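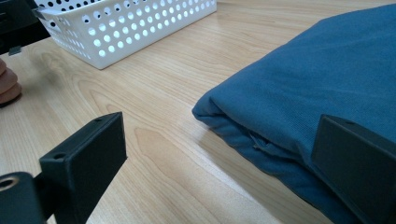
## Gripper keeps grabbing two layers of cloth in our folding task

**Krystyna Stępień**

I help out with a high school robotics club, and our project this year is folding laundry, which the students chose and whose parents find very funny. We collect demonstrations with a hand-held gripper and train on those. The setup is a wood table, a folded blue cloth and a white basket with holes in the sides.

The trouble is the pinch. When the finger comes down at the folded edge, the policy either takes both layers or slides off and closes on air with great confidence. We have 60 demos so far. The showcase is in October. Is this a data problem or a finger problem?

**Zbigniew Grabowska**

Both, probably, but start with the fingers because they're cheaper. Bare flat plastic on knit fabric is a skating rink. Stick a thin strip of rubber on each inner face and redo a few demos before you touch the training code.

Then look at how your students approach the fold. Ours at Cudusano had 23 different styles, one per student, and the model learned the average of them — a gentle pat. Pick one approach angle, write it on the whiteboard and make everyone use it. Also start with the jaws less wide. Closing from fully open gives the cloth plenty of time to wander off.

We got decent single-layer grabs at 900 demos. Sorry.

**Trudon**

just use a towel thats already unfolded

**Krystyna Stępień**

Rubber strips are on. It now grabs both layers very firmly, so I'm counting that as movement. Angle is on the whiteboard, and 2 students have already objected to it. Trudon, I passed your idea along and it was by far the most popular.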